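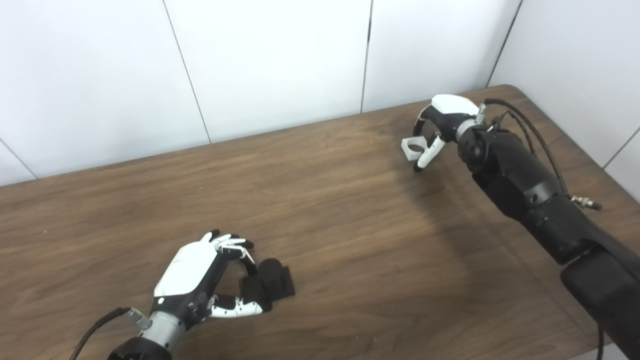
The table against the white panels.

Filed under: Short Fiction, New Writing

Zohreh Hassanpour got off the bus at Drinstead with 30 dollars, a suitcase and her father's recipe for pickled garlic. The bus was late and the office at Kokkinos was meant to shut at five. She walked up the hill anyway.

The man at the counter was called Esmaeil Akbari. He found her letter, read it twice and went to get the key.

"Room 109," he said. "It's over the bakery. You'll smell the bread from three in the morning."

"I don't mind bread."

"Everyone says that in February."

She paid him for the week and went up. The bed was narrow and the tap ran brown for a bit, then clear. She put the jar of garlic on the windowsill and lay down in her coat. Seven years, the recipe said. The jar had done four. 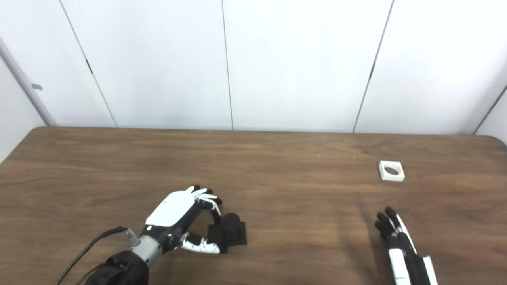 Her brother Pejman rang the next night to ask when she was coming home. She said she had only just arrived. He said their father had left the shop at Trilmont to both of them, and both of them should be standing in it. She let him talk. She was sitting at the bakery's long table by then, doing the books for Tomomi Ogura, and she ran her thumb along the brown grain of the wood while he went on. It ran mostly sideways, like the river did at home when you looked at it from the shop door.

"Are you listening?" Pejman said.

"Yes."

"Dad would have wanted you here."

"Dad wanted to sell," she said. "He told me the winter before. He'd had an offer."

There was a long gap. She could hear his television.

"How much?" he said.

She told him there was a letter in the drawer under the till, behind the string. He said he would look in the morning. He didn't say goodnight, but he didn't hang up straight away either.

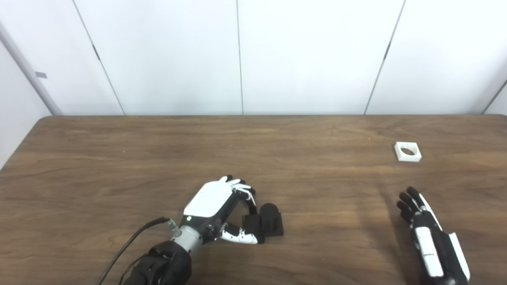 Tomomi came through at ten with two cups of tea and asked if the figures were bad. Zohreh said they were fine, except for the flour, which had been paid for twice. Tomomi sat down and swore at the flour bill for a while.

"You could stay on after the week," she said. "If the bread doesn't drive you out."

Zohreh said she'd think about it. Upstairs she turned the jar so the label faced the room. Then she set her alarm for three and went to sleep.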